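Robotics Project Course - Frequently Asked Questions

Last updated August 26, 2019

The following answers are intended for students who are considering the Robotics Project Course, for those already enrolled, and for parents or guardians of students under the age of 18. Questions that are not covered on this page may be directed to the course office at the Robles Learning Center.

Who may enroll?

The course is open to any student who has completed Introduction to Programming or who can show equal experience. No background in electronics is required. Students without the programming course should submit a short sample of their own work with the application form. Samples are reviewed by Adoración Sepúlveda, and applicants receive a written reply.

How long does the course run?

The course meets for 13 weeks, with one session each week. The final session is held in December and is reserved for team demonstrations. Dates for make-up sessions are posted on the notice board outside the laboratory.

How are teams formed?

Teams are assigned by the instructors after the second session. A student may ask to work with one other person, and the request will be honored where schedules allow. The number of teams is limited to eight per term. Requests to change teams are accepted until the end of week four.

What does each team work on?

Every team completes the same core assignment and one assignment of its own choice. The core assignment is nesting: the arm must pick up one cup and place it inside another of the same shape. Teams receive the starting rules in week three and may begin bench work once their safety form has been signed.

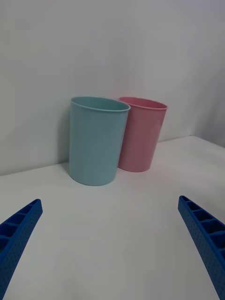
Core assignment: blue and pink cups on the work table, with the gripper open.

The order of the cups is part of the rules and is announced at the start of each attempt. A program that handles only one order will receive partial credit. Teams should also expect the cups to be placed at different points on the table, including positions where one cup partly hides the other from the wrist camera.

May a team use its own cups or gripper parts?

Cups are supplied by the course and may not be replaced, marked, or weighted. Changes to the gripper fingers are allowed with written approval from Ignacio Bermúdez. A drawing of the proposed part must be submitted seven days before the team intends to mount it. Original fingers must be returned in working order at the end of the term.

Is there a fee?

The course fee is $940 and covers laboratory access, shared tools, and printed materials. Payment may be made in two parts. Students who need financial help should contact Consuelo Salcedo before the first session - requests received later can be considered only if funds remain.

How is the work graded?

Grades are based on the team log, the core assignment, the chosen assignment, and the final demonstration. The log carries the most weight. It should record every test run, including those that failed, together with the program version used. Logs are kept in Luko, the course record system, and entries cannot be edited after they have been submitted.

What happens if a student misses a session?

One absence may be made up during open laboratory hours. A student who misses more than one session should speak with an instructor to arrange a work plan. Teammates are not expected to complete another member's written work.

Can the laboratory be used outside class?

Open hours are available to enrolled students by sign-up. An instructor or the laboratory assistant, Hacer Işık, must be present whenever an arm is powered. Food and drinks are not permitted at the work tables.

Does the course lead to the Goka Challenge?

Participation in the Goka Challenge is optional and does not affect the course grade. Teams that wish to enter should notify Anselmo Cifuentes by the end of week seven. Entry forms are available from the course office.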